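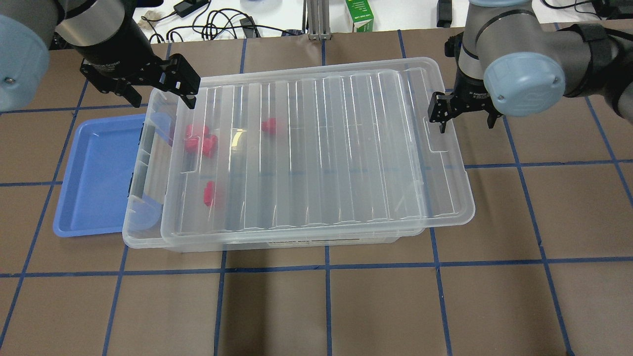 Clear storage bin with the lid sitting crooked on top.

Musty smell in plastic bins after one summer in a storage unit
Posted in Home & Storage by Anderson Quintana

We sold our house in Drulley and put most of our things in a unit at Barum while we look for a new place. The unit is number 1067, ground floor, on the outside row, with a roll-up door and no climate control. When we signed up in the spring it seemed dry enough. The floor is bare concrete.

I went by in July to get some winter bedding for my sister and there was a strong musty smell as soon as I opened the first bin. The sheets felt slightly damp and there were a few gray specks on one pillowcase. The cardboard boxes next to it were soft at the bottom. A bin of the kids' toys seemed fine. So did the tools, except for some light rust on a handsaw.

I hung a cheap humidity gauge on a nail by the door and it said almost 80 percent at eight in the morning. It was lower in the afternoon.

What I want to know is whether the bins themselves are the problem or the unit is. I thought plastic bins kept water out. Should I be drilling holes in them, or sealing them better, or just paying for an indoor unit? The indoor ones cost a good deal more and there is a wait list. Also, can the sheets be saved?

Posted by tallgrass_ed
Marked as helpful

The unit is the main problem, but the bins are part of it too. An ordinary household bin keeps out drips and dust. It does not keep out air. The lid rests on the rim or snaps over it, and there is no gasket, so over a few weeks the air inside becomes the same as the air outside. If the unit is humid, so is the bin.

The other half of it is what went in. Cotton and paper hold a lot of moisture without feeling wet. If you packed bedding on a rainy day, or straight from a dryer that ran a little short, that moisture is now in the bin with it. Toys are mostly plastic, so they had nothing to give off. That would explain why that bin was fine.

I would do the following, in this order.

Get everything off the concrete. Pallets are best. Two-by-fours laid flat will do. Leave a hand's width between the stacks and the outside wall.

Throw out the cardboard. It soaks up moisture from the floor and passes it along to whatever is stacked on it.

Take the fabrics home, wash them hot and dry them longer than you think they need. Let them cool completely before they go back in a bin. Warm cloth in a closed bin will sweat.

Put fabrics, photos and papers in gasket bins. They have a soft strip that runs all the way around under the lid, and latches that pull it down. I bought mine at Vieira, in the garage aisle. They cost more, so I only use them for the things that need it. Add silica gel packs and check them every two months or so. 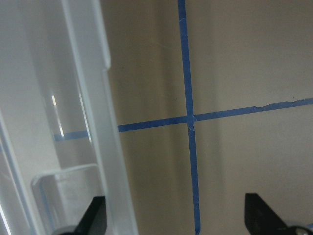
Condensation is easy to miss if you only look in from the door. It forms on the inside of the walls and lid on cold mornings and is often gone by lunch, so the best check is to open a couple of bins early in the day and run a dry paper towel along the underside of the lid and down the corners. Don't rely on looking through the sides. With frosted, milky plastic like the kind pictured, whatever is behind the wall turns into a blur, and a streak of glare can be mistaken for water. The ridges and the stepped part near the rim are where I would wipe first. If the towel comes back damp, empty the bin, dry it in the sun and start over with dry contents.

Don't drill holes. In a humid unit that only lets more of the bad air in, along with bugs. Holes make sense for things that need to breathe in a dry place, like onions in a pantry.

As for the gray specks, wash the pillowcase hot with a cup of white vinegar, then again with detergent, and dry it outside. If the smell comes back after it has been folded for a week, let it go.

Posted by rhonda in the valley

I agree with most of that. I had a ground floor unit for three years and the desiccant tubs from the dollar store were no use to me. They filled up in no time and one tipped over onto a rug. If your unit has an outlet, which most don't, a small dehumidifier is worth it. Mine was an Orberg and it was under $300. I had to ask the office for permission to run it, and I emptied the tank every time I visited.

If there is no outlet, ask to be moved upstairs. The second floor at my place was the same price as the first – people don't want to deal with the elevator – and it was noticeably drier. No concrete slab on the ground under you, for one thing.

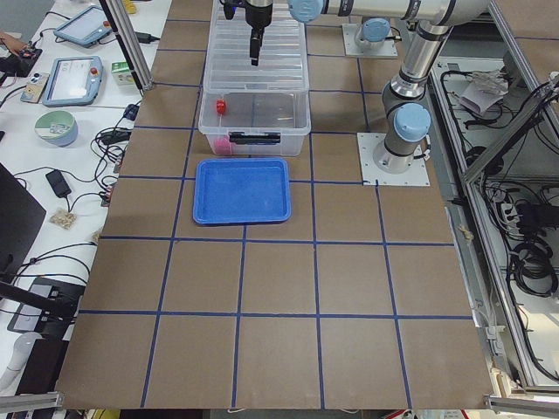
You should also think about what goes where in the stack. I keep metal and hard plastic on the bottom, clothes in the middle, and anything paper at the top. Write the contents on two sides of every bin so you aren't opening them all to find one thing. Every time you open one on a muggy day you are letting that air in. I try to go late in the afternoon when it's drier.

For the handsaw, steel wool and a little oil. It's probably fine.

Posted by jkw44

just get the indoor unit. i did the math on replacing a mattress and it wasn't close. get on the wait list now and move the fabric stuff to a relative's closet until then

Reply from Anderson Quintana

Thanks, all. No outlet in ours. I asked at the office about the second floor and they have one opening up at the end of the month, same size, so we're taking it. The sheets are on their second wash. The cardboard is already gone.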